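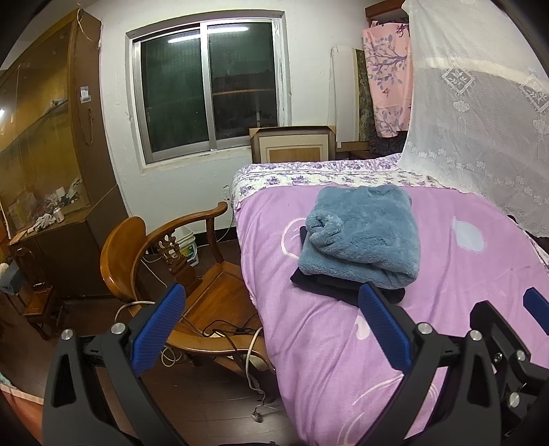
Umesh Tomar wanted to know how a letter from a soldier ever got home, when the soldier was stuck in a muddy field and didn't even have a stamp. Good question, Umesh! I've been reading old letters for years and I used to wonder the same thing.

Let's go back to the American Civil War, in the 1860s. There were no phones, so if you wanted to tell your mum you were all right, you had to write it down. Soldiers wrote on their knees, on drums, on the lids of boxes, on anything flat.

Now, the stamp. Stamps have glue on the back, and if you keep them in a damp pocket they stick together in one horrible lump (I've done this myself, in a tent, in May). So in the Union army, a soldier could write "Soldier's Letter" on the envelope and an officer would sign it. Then it could go off without a stamp, and the person who got it paid the postage instead. Imagine paying for your own birthday card!

Paper ran short too, mostly in the South. When people got to the bottom of a page they sometimes turned it sideways and wrote straight across the words already there. It's called cross-writing and it makes my eyes go funny. I once spent 5 evenings on a single sheet, and most of it was about a pair of socks.

Spelling was all over the place as well. Lots of soldiers hadn't had much school, so they wrote words the way they said them. Try reading those bits out loud and you can nearly hear the person talking.

If you fancy a go, write a short letter, turn the paper and write a second one over the top, then see if a grown-up can read both. Use a different colour the first time, it's much easier.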